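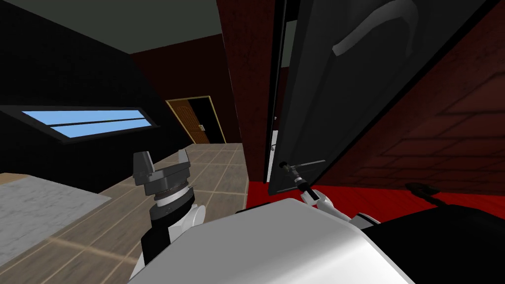 Fander 722 Lever Set for Interior Passage Doors

The Fander 722 is a sprung lever set for hinged interior doors in offices, clinics, schools and multi-unit residential buildings. It replaces round knobs on existing door preparations and can be ordered handed left or right. A short grey lever on a tall black door gives a clear tonal contrast, and the 722 is supplied in satin grey for that purpose, with matte black and brushed nickel available to order. The lever return is closed toward the door face to reduce snagging on sleeves and bag straps.

Construction
The lever is a solid zinc casting on a steel spindle. Each rose contains its own return spring, so the latch spring does not carry the weight of the lever. The roses are through-bolted. Surface screws are not used on either side. The spindle is split at centre to allow independent replacement of one lever without removing the other.

Specifications
Model: 722
Function: passage (non-locking)
Rotation: 30 degrees, upward or downward
Projection from door face: 58 mm
Rose diameter: 65 mm
Door thickness: 35 to 45 mm
Backset: 60 or 70 mm, specify at time of order
Weight per set: 810 g
Carton quantity: 13 sets

Compatible latches
The 722 is matched to the Brullby tubular latch and the Solanki mortise latch. Other latches with an 8 mm square follower can be used, but the rotation stop should be checked before the roses are tightened. The Ninau roller catch is not compatible, as it has no follower.

Installation notes
Mark the spindle centre from the finished floor and not from the subfloor. Drill from both faces to avoid tear-out on veneered doors. Fit the latch first, with the bevel toward the strike. Insert the spindle, seat both roses and tighten the through-bolts by hand until the lever returns freely to horizontal. Power drivers will distort the rose and void the finish warranty.

Maintenance
Wipe with a damp cloth and neutral soap. Do not use abrasive pads or chlorinated cleaners. In high-traffic corridors, check bolt tension every September or at the annual door inspection.

Ordering
Minimum order is one set. Project pricing applies from 400 sets. Keyed and privacy versions are listed separately under the 724 and 726. For door schedules and sample requests, contact Petro Horobets. Technical drawings and cut-out templates are issued by Geert Groen on request, in metric only.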